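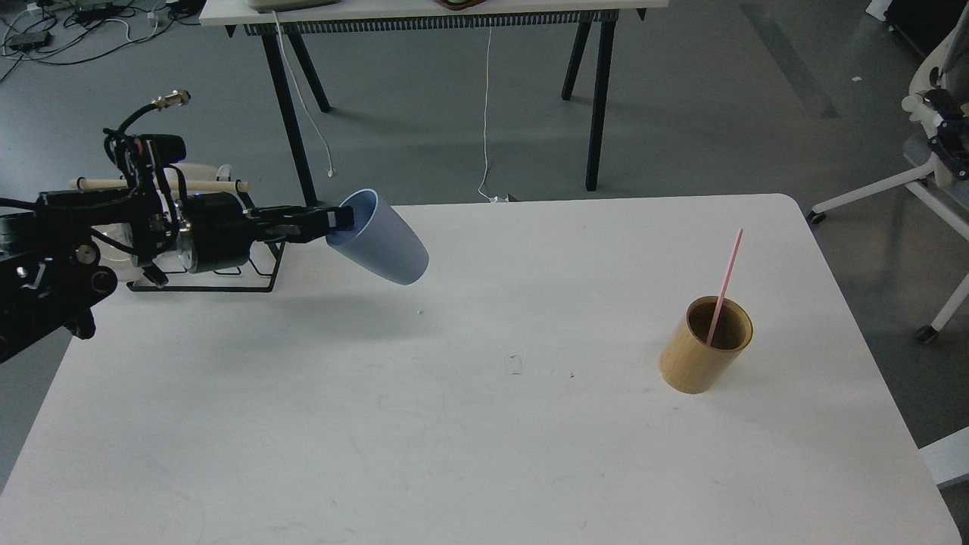

Walter Ticona replied overnight that the Laur entry still mixes manga and anime continuity, and that he would split it before anyone touches the infobox. Agreed. His other point, that eye colour should be cited to the settei sheets and not to screen grabs, is harder – we only hold sheets for the first cour.

November, 9:40. Character wiki, working notes.

Laur: appearance section cut into two. The grey cloak is anime only. The manga colour pages give it as green, so both stay, each with its source. Age left at 14 (anime). Manga never states one; field blank.

Emis: article is 1761 words, of which more than half is plot summary. Moved the Flundach arc to the episode pages. Relationships section untouched for now. The line calling her "cold at first" has no citation and was tagged.

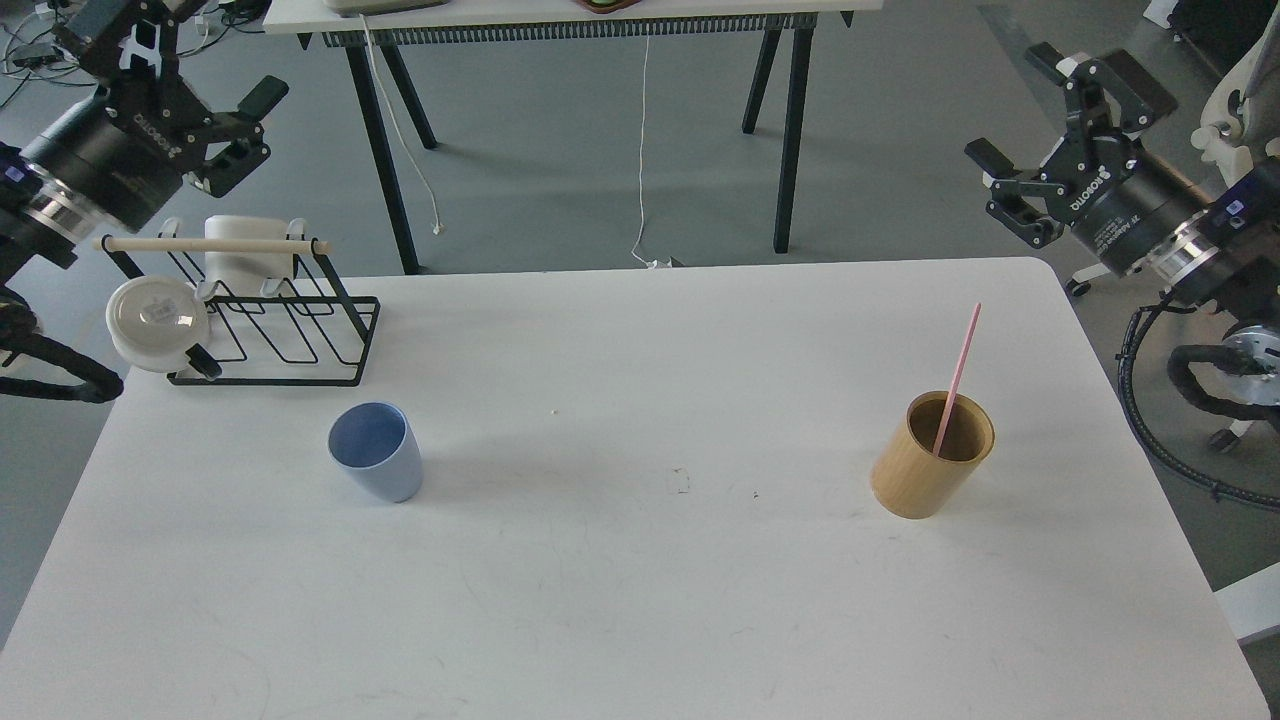

Leten: redirect fixed. It pointed to the city and should go to the disambiguation page, as the name is also used for the sword from episode six on. Spelling checked against the subtitle track, which has "Letten" twice. Kept the single t per the licensed volumes.

Template: character limit on the summary field raised to 3000. Two older pages broke on preview, both from an unclosed bracket in the voice actor row. Repaired by hand.

Open: second cour sheets, honorifics policy, whether the drama CD counts as canon. Walter to draft the last one.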